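Chapter 7
Handling Frozen and Chilled Containers with Robotic Arms

7.1 Scope of the chapter

This chapter covers the rules that apply when a robotic arm picks up, moves, opens or sets down a container taken from cold storage. It assumes that the reader has worked through the earlier material on risk assessment and on gripper selection. Bulk freezing equipment, cryogenic transfer lines and automated cold stores are outside its scope.

Three kinds of text are cited. The first is the machinery safety standard in force where the cell is installed. The second is the site procedure, which adapts that standard to a given bench. The third is the work instruction, normally a single sheet posted at the cell. Where they disagree, the stricter requirement applies until the difference has been settled in writing.

The site procedure used as a running case is that of Tromach, a contract laboratory that operates 36 benchtop arms. It was drafted by Edit Sárközi and Bendik Tangen and revised one February after an internal audit. Clause numbers in the margin notes refer to the revised text.

7.2 Terms

Cold item: a container whose outer surface is below the dew point of the room at the time of handling.

Frost layer: ice formed on the outer surface of a cold item from moisture in the air.

Nest: a tray, cup or fixture that holds the item in a known position while the arm approaches or releases it.

Witness tape: colored adhesive tape applied to a container so that its orientation, or the state of its closure, can be checked by eye or by camera.

Attended operation: operation during which a trained person is within reach of a stop control and has no other task.

7.3 Surface condition and grip

A grip force set on a dry container at room temperature is not valid for the same container with a frost layer. Frost lowers friction at first contact, then melts under the finger pads and leaves a film of water. Both states have to be tested. The Tromach procedure requires a fresh grip test whenever the container type, the pad material or the storage temperature changes, and it forbids carrying over values from another cell, even one with the same arm.

Frost also affects sensing. It scatters light, hides molded features such as cap ridges, and makes clear plastic look opaque to a depth camera. Tape with a strong color stays readable for longer than printed text, but it reflects light sources and should be checked under the lamps used in production. 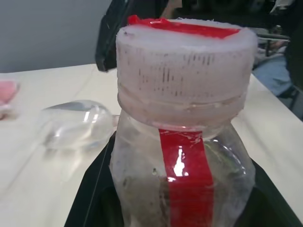 When should the grip force for a frosted bottle be set?
After the bottle has reached its normal handling condition, using the same storage time and room humidity as in production. A value found on a dry bottle may be used only as a starting point.

7.4 Nests and placement

The nest shall hold the item upright without help from the gripper. It shall allow meltwater to collect or drain away from the electrical parts of the cell. A dark nest is acceptable if the vision system has been tested with it. Glassware that is not part of the task should be kept outside the working area of the arm, and the work instruction shall state where that area ends.

Győző Medve's survey of incident reports at the Halás site found that most dropped containers were lost at release. The usual cause was a pad that had frozen lightly to the cap and lifted the item as the fingers opened. The remedy adopted there was a pause after opening, followed by a slow vertical retreat of 7 mm before any sideways motion.

7.5 People near the cell

Attended operation is required during setup, during grip tests and after any change to the program. Persons who are seated near the bench are treated as being inside the shared space if an arm or leg could enter the reach of the robot. Speed is then limited to the value given in the risk assessment. In the Tromach cells this is up to 110 mm per second with a cold item in the gripper.

Insulated gloves are required for loading the nest by hand. They shall be removed before the pendant is used, as thick gloves make the enabling switch hard to feel.

7.6 Records

Each cell keeps a log of container type, storage temperature, grip force, pad change dates and dropped items. Pads are replaced after 2000 cycles, or sooner if the surface has hardened. The log is reviewed by a person who does not operate the cell. Cempaka Hutapea's worked form for this review is reproduced at the end of the chapter and is used in Exercises 7.3 and 7.4.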